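Home | Opinion | Letters | Archive | Search

The trouble with teaching by hand

By Cinzia Monti
02/02/2022

My brother-in-law can sort a coffee can of loose hardware while listening to a ball game. Ask him how he does it and he'll tell you to watch. That is more or less the whole theory behind teaching robots by demonstration, and I have my doubts about it.

The pitch from Sokero, which has a workshop in Clerncombe, goes like this. You don't program the machine. A person does the job over and over, either steering the robot from a distance or holding its kind of fingers in their own hands, and the software picks up the pattern. They told me they had 863 recordings of one task, made by 13 people. I asked how many tasks that covered and got the number again -- slower.

I tried it for 25 minutes. Putting a small part in a drawer is nothing with bare fingers. With a gripper in each fist I felt like I was eating soup in ski gloves. I dropped the part, chased it, and invented a scooping move I would never use at my own bench. So what did I teach? My skill, or my way of coping with a clumsy tool?

The people at Sokero say the clumsiness is useful, and that a robot should learn from hands with the same limits it has. Fair enough. But then stop telling shop owners that the robot will learn what their best worker knows. A good part of what she knows is in her fingertips, and the grippers cover those up. 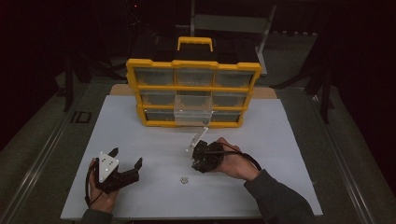

What a drawer doesn't tell you

One nut on a white table and one drawer pulled partway out make a tidy problem. The parts bench at Lindsay, where I worked for three years, had drawers that stuck and bins with the wrong labels. Show me the recordings from a bench like that, failures included, and I'll listen. Until then I'd keep paying the person with the coffee can.

Comments (3)

mandirbridge_mike: Same was said about CNC. I ran one for years and it never needed my fingertips.

Paula T.: The ski gloves line is right. I did remote arm work and my wrists hurt before lunch.

oldbench: Who owns the recordings when the worker quits? Wish she'd asked that.

Previous | Next | Back to Opinion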